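Teaching the arm to take out a memory module, week two

May 8, 2025

I have been spending my evenings moving a robot arm around with my own hands and calling it teaching. The task is removing a memory module from an old desktop computer. A person does it in a few seconds. I am trying to get the arm to the point where it can do it without me holding anything.

For those who missed the last post, I rent a bench at Eklow, which is a shared workshop near where I live, and the arm belongs to the workshop. Rakiya Onyeka looks after the electronics side and let me book it for evenings. The computers come from Palacios, a recycler across town that sells dead office machines by the pallet. I paid 50 dollars for a stack of them and nobody minds if I break a board.

There are two ways to show the arm what to do. One is to put it in free mode, grab it near the wrist and push it through the motion. The other is to stand off to the side with a controller and drive it. I had planned to use only the first, because it feels more direct. After two weeks I use both, and I want to write down what each is good for while I still remember.

Hand guiding

Free mode is fine for big moves. Getting from the parking position to a spot over the computer takes one push, and the path comes out smooth. My arm knows where it wants to go and the robot follows.

It gets worse close to the board. The joints have some drag, so to move the fingertip a tiny amount I have to push harder than I want to, and then it lets go and jumps. I bent a latch that way on the first night. My hand also gets in front of the wrist camera, and those recordings are useless for training. I threw out most of the first evening.

What helped was bracing my elbow on the bench and moving with two hands, one on the wrist and one on the forearm of the robot. I also stopped recording the approach and the removal as one take. Now I guide the approach, stop, check the position, and start a new recording for the close work.

Remote control

For the close work I switch to the controller, which is a small six-axis puck from Skikdale. I stand where I can see both the arm and the screen with the wrist view. The main setting is the speed scale. At full speed a nudge of the puck sends the finger into something. I run it at 6 percent when I am down at the board, and I switch back up once the finger is clear of everything.

The wrist view takes some learning. The gripper fills a lot of the picture and the board looks tilted, so left on the screen is not left on the puck. Rakiya suggested I pick one thing on the board and use it as a landmark every time. I use the CPU, since it is the biggest shiny square in there and easy to find. On this Dell board there are memory slots on both sides of it. I bring the finger to the edge of the socket first, stop there, and then work out toward the slot from that point.

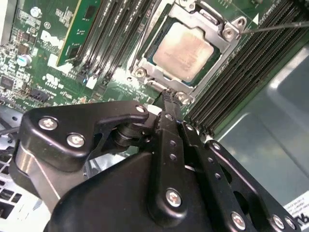

What a good demonstration looks like

I started with a loose idea of this and ended up with a short set of rules taped to the bench.

Start from the same parking position every time. I got lazy about this and the early recordings begin all over the place.

Move at one steady speed in each phase. If I stop to think, the recording has a stop in it, and the arm will learn to stop there too. If I need to think I throw the take away.

Open the latch fully before gripping the module. I know this from doing it by hand, but with the controller I kept rushing it.

Keep the mistakes that I recover from. If the finger lands a little off the latch and I back up and try again, that recording stays in. The arm is going to miss sometimes and it needs to have seen what to do next.

Move the computer between takes. I slide the chassis a little and turn it a few degrees. The first batch was all in one position, and the arm learned that position and nothing else.

Where it stands

I have 300 recordings that I am willing to keep. The training runs overnight on my own machine, using a package called Misitz that Rakiya already had set up for the arm. The file names are numbered from one and the latest is 1,347, so you can see how many did not make it. Some of those are test clips, but a lot of them are me bumping into things.

The latest model gets to the CPU without trouble. It finds the right bank of slots more often than the wrong one. Opening the latch is still poor. It comes down in nearly the right place, pushes, and slides off to the side. I think my own recordings are sloppy at that step, so the next job is to record only the latch, over and over, from slightly different starting points.

I also want to try a thinner fingertip. Rakiya has a spare pair in a drawer and I will see if they fit before I record any more.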